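Ticket 381 – Spülmaschine Widach 50: Wasser bleibt nach dem Programm im Boden stehen
Status: offen, Rückmeldung erwünscht

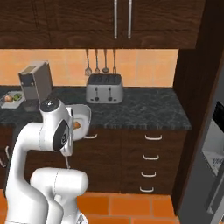 Gualtiero Pellegrini schrieb: Guten Abend zusammen, bei mir war es im Dezember genau dasselbe Bild, Wasser im Sumpf und am Ende der Code E2, und ich habe damals drei Abende lang nur am Sieb herumgeputzt. Bitte schau zuerst hinter der Schlauchtülle am Siphon nach! Wurde bei dir vor Kurzem etwas an der Spüle gemacht?

Lieber Gualtiero, vielen Dank für die schnelle Antwort, und ja, du hast gleich einen wunden Punkt getroffen. Wir haben vor zwei Wochen den alten Siphon ausgetauscht, weil er an der Überwurfmutter tropfte, und den neuen (einen Javton mit Geräteanschluss) habe ich selbst montiert. Dass die Maschine seither zickt, hatte ich gar nicht damit in Verbindung gebracht, sie lief ja danach noch vier oder fünf Mal tadellos durch.

Ich schreibe jetzt einfach der Reihe nach auf, was ich bisher probiert habe, dann müsst ihr nicht alles einzeln nachfragen.

Samstag, 8. Oktober 2022

9:15 Uhr. Maschine aus, Sicherung raus, Wasserhahn zu. Das Wasser mit einem Schwamm und einem alten Messbecher herausgeholt, das dauert länger, als man denkt. Siebe ausgebaut und gespült. Im Grobsieb lag ein Stück Olivenkern, sonst nichts Aufregendes.

9:50 Uhr. Abdeckung der Pumpe abgenommen. Das Flügelrad lässt sich mit dem Finger drehen, ruckt dabei ein wenig, aber das soll bei diesen Motoren normal sein, so steht es jedenfalls in der Anleitung auf der vorletzten Seite. Keine Scherben, kein Etikett, kein Zahnstocher.

10:20 Uhr. Kurzprogramm gestartet. Abpumpen nach dem Vorspülen klang angestrengt, so ein tiefes Brummen, und nach einer Weile kam wieder E2. Wasserstand wie vorher.

11:00 Uhr. Ablaufschlauch kontrolliert, soweit ich ohne Ausbau herankomme. Er läuft in einem schönen Bogen nach oben, kein Knick. Hinter der Maschine sehe ich leider nur mit der Taschenlampe etwas, und da war nur Staub und ein lange vermisster Teelöffel.

11:30 Uhr. Nach Gualtieros Hinweis die Schelle am Siphon gelöst (Eimer drunter, bitte nicht vergessen!). Und siehe da – in der Tülle steckt noch die kleine Verschlussscheibe aus Kunststoff. Sie hatte in der Mitte ein Loch, kaum größer als eine Linse, und das war mit Fett und Reisresten zugesetzt. Damit ist mir auch klar, warum es anfangs noch ging.

12:10 Uhr. Scheibe mit dem Cuttermesser herausgetrennt, Ränder geglättet, Schlauch wieder aufgesteckt. Die alte Schelle wollte nicht mehr richtig fassen, deshalb sitzt jetzt eine neue von Menon dran, die ich noch in der Werkzeugkiste hatte.

12:40 Uhr. Noch einmal Kurzprogramm. Abgepumpt wurde zügig, kein Code, der Boden ist bis auf den üblichen Rest im Sumpf leer. Unter der Spüle liegt Küchenpapier, bisher trocken.

Ganz zufrieden bin ich trotzdem noch nicht, denn das Brummen beim Abpumpen ist zwar leiner geworden, aber nicht weg. Kann die Pumpe gelitten haben, weil sie so lange gegen die fast geschlossene Tülle gearbeitet hat? Ich lasse heute Abend das lange Programm laufen und melde mich, sobald es durch ist. Das Ticket lasse ich bis dahin offen.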